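Workshop Gallery: The Sorting Bench

Dec 15, 2024

Calance moved into the old Werklow unit in April, and the sorting bench was the first thing set up.
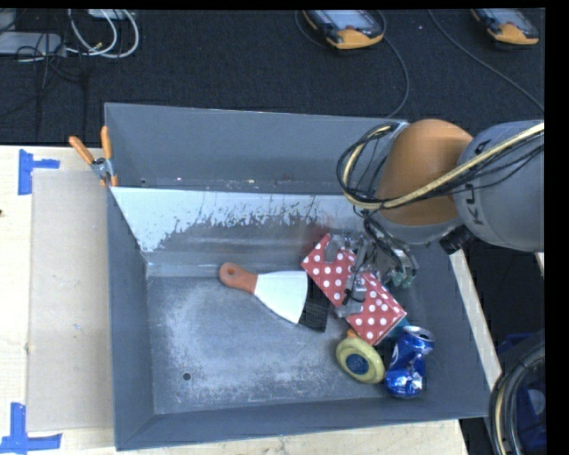

Odds and ends from the shelves come through the bench before they get a place. Small boxes and hand tools share the same gray bins, and the bins get scuffed from daily use. Anything with a hanging hole goes on the pegboard. Boxed items go back to the Sadowski shelving along the wall, which has room for 100 bins. The work surface is pale wood and gets wiped down at closing.

More galleries: Loading Door, Pegboard Wall, Front Office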